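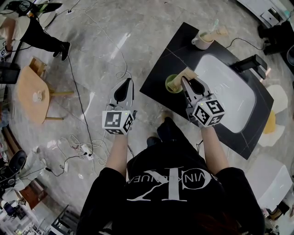

Hand-held grippers with marker cubes during a tabletop-object session, with the work laid out on a black tray on the floor. Photo: Dostis

Dostis reports lower relabeling load for hand-held gripper demonstrations

Release for trade and research press, April

Dostis, a developer of software for robot learning, today published a method for cleaning up demonstrations recorded with hand-held grippers. The method, named Tarnomlow, estimates the path of each gripper from the printed marker patterns on its cube and flags the parts of a recording where that path cannot be trusted. It was developed with the engineering firm Mbwambo and tested on 1,191 demonstrations.

In this type of data collection, a person holds a gripper in each hand and carries out a task directly. No robot arm is needed during recording. The gripper paths are later used to train a control policy for a two-armed robot. The quality of the policy depends on how well the position and angle of each gripper are known at every point in time.

Markers give a good estimate when at least one face of the cube is in clear view. The estimate gets worse when a face is seen at a steep angle, when a forearm blocks the view, or when the hand moves fast enough to blur the pattern. Existing practice at Dostis was to discard the whole demonstration if tracking failed at any point. According to the company, this removed many recordings in which only a short stretch was affected.

Tarnomlow treats the two grippers separately. Each path is divided into short segments, and each segment is given a confidence value based on the number of visible faces and the agreement between them. Segments with low confidence are left out of training, while the rest of the demonstration is kept. Where one gripper is idle and the other is working, a gap in the idle path does not affect the working one.

"The failure we cared about was the flip, where a single face gives two possible angles and the tracker picks the wrong one," said Ekaette Isah, who led the study. "A flip lasts a few samples and the path looks smooth on both sides of it. Checking the angle against neighboring segments catches most of them."

The test set covers 12 tasks with small household objects, including picking up upright items from cups and mugs and moving them between containers. All tasks were recorded at floor level with the objects placed on a tray. The tray angle was changed between recordings so that the policy could not rely on a fixed layout.

Hamidreza Bakhtiari, who was responsible for the evaluation at Mbwambo, said the method has limits. "It does not recover motion that was never seen. If both cubes are hidden at the moment of the grasp, the segment is dropped and the demonstration is of little use for that task."

The report, the segment labels and the evaluation scripts are available to research groups on request. The recordings are not part of this release. A second study, on tasks where an object is passed from one gripper to the other, is in preparation.

Press contact: Caroline Were, Dostis
Technical questions: Tín Kiều, Dostis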